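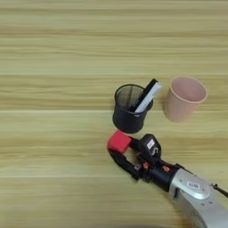

Why do people keep pens in a pot with holes in it?

Because a pot made of mesh is light, it lets the dust fall out, and you can peek through the side to see what's hiding at the bottom.

Mesh is a kind of net. Lots of thin lines with little gaps in between. A window screen is mesh. So is a kitchen sieve. A black mesh pen holder is the same idea, bent round into a tube with a floor put in.

Try this - hold something mesh close to your eye. You can see right through! Now hold it far away. Looks nearly solid. The gaps didn't go anywhere, they just got too small for your eye to pick out.

Why do things lean?

Put one long flat thing in a pen pot and it won't stand up straight. It tips till it touches the rim, then stops. The bottom end is stuck against the inside, the top end rests on the edge. Two places holding it. Like the white thing with the black edge on our table, leaning over to one side with its top well up above the pot. Fill the pot with pens and they all hold each other up, so less leaning.

But careful. If the long thing is heavy and the pot is light, over it goes. Heavy stuff low down, that's the rule.

What about the cup?

A cup can be a pen pot too. Nobody will stop you. The pink one next to the holder would do fine. Plastic is smooth, so its easy to wipe when a marker leaks. You can't see in from the side though, you have to look down from the top.

Notice the cup is wider at the top than the bottom. Lots of cups are. Means they stack! One drops inside the next. Try stacking cups with straight sides and you just get a wobbly tower.

Wood lines

Look at the tabletop as well. Those streaks are called grain. In a real tree the light and dark bands come from growing - fast in spring, slower later on. Pale, dark, pale, dark. Cut the tree into planks longways and the bands turn into long stripes. Where two planks meet you get a thin straight line, called a seam. Run your finger over a seam at home, somtimes you can feel it and sometimes not.

Make your own

You need: a clean empty can (ask a grown-up to check for sharp edges), paper, tape.

Wrap the paper round. Tape it. Drop a few pebbles in the bottom so it won't tip. Pens in. Done.

Drita Janevski's class made theirs in July and used old maps for the paper. Looked great. Tien-fu Mok poked holes all over his paper with a pencil first, so it looked like mesh. He got to 146 holes and then stopped for lunch.

New words: mesh, grain, seam, rim.

Next page - why erasers rub things out.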